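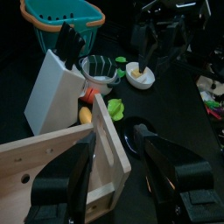 Telmo Iglesias asks whether the sponge belongs with the cookware or with the cleaning supplies, and whether the answer should be the same in every room. The question has come up more than once from people reading the item list for the first time. In this collection the sponge is a cleaning supply wherever it lies, including on top of a saucepan. Category follows the item and location is recorded separately.

Curnemstead Play Kitchen Inventory
README and data card
October 2026

Summary

The Curnemstead Play Kitchen Inventory is a record of toy kitchen items and the containers that hold them, as they are found on tables during tidying. It is intended for people who plan storage for playrooms and classrooms, and for those who study how small household objects are sorted and put away. The current release contains 1105 records. Each record covers one tabletop at one moment and consists of a photograph and a row in the item table.

The inventory is maintained by Rosalía Cordero and Virgilio Yap. Its category list was adapted from an earlier list prepared for the Hiltari playroom, which covered furniture as well as small items. Furniture has been left out of the present version.

What is included

Items fall into four groups.

Cookware and utensils: toy saucepans, lids, spoons, knife blocks and the knives standing in them. A knife block and its knives are entered as a single item as long as the knives remain in the slots. A knife lying on the table is entered on its own line.

Play food: whole pieces and slices. Where the kind of food cannot be settled from the photograph, the entry gives color and shape only, for example "orange, round." A slice that could be a tomato or a carrot is not to be assigned to either.

Cleaning supplies: sponges, cloths and brushes.

Containers: baskets, crates, trays and boxes. Plastic baskets with perforated sides and unfinished wooden crates with a handle slot in the end board are both common in the collection and have separate codes, as they are used differently. Baskets tend to receive mixed items. Crates are more often kept for one group.

Fields in the item table

record: a running number, matching the photograph.
item: the short name, in lower case.
group: one of the four groups above.
color: the main color, followed by a second color if there is one (teal with orange rim).
position: on table, in container, on another item, or leaning.
container: the code of the container, where the item is in one.
note: free text, used sparingly.

The position "on another item" requires the name of the lower item in the note field. A sponge laid on a saucepan is therefore entered as a cleaning supply, on another item, with "saucepan" in the note.

Procedure for entries

Two people read each photograph separately. Differences are settled by Ekrem Keskin, whose decision is entered in the table without comment. Items that are partly hidden are entered when the visible part is enough to name them. The contents of a container are entered only where they can be seen - a closed or deep basket is recorded without contents.

Black items on a black tabletop are easily missed, and readers are asked to check such photographs a second time.

Known limitations

The collection leans toward tables in use. Fully cleared tables are few, and the records should not be taken as a measure of how long tidying takes or how well it is done.

Sizes are not recorded. A toy saucepan and a full-size one are distinguished by name alone.

In 20 records the container code is missing, and in 9 the color field holds a term from the Hiltari list that is no longer in use. These rows have been kept as they are and are marked "review" in the note field.

Changes in version 2

The group "household, other" has been withdrawn, and its sponges and cloths have been moved to cleaning supplies. The position "leaning" has been added for knife blocks and trays that do not stand level. Record numbers from the March release are unchanged.

Use and contact

The inventory may be used for teaching and for non-commercial study, provided that the title and version are stated. Requests for other uses, and corrections to individual records, should be addressed to Virgilio Yap at the Curnemstead office. Please give the record number and the field concerned. Corrections are entered in the next release.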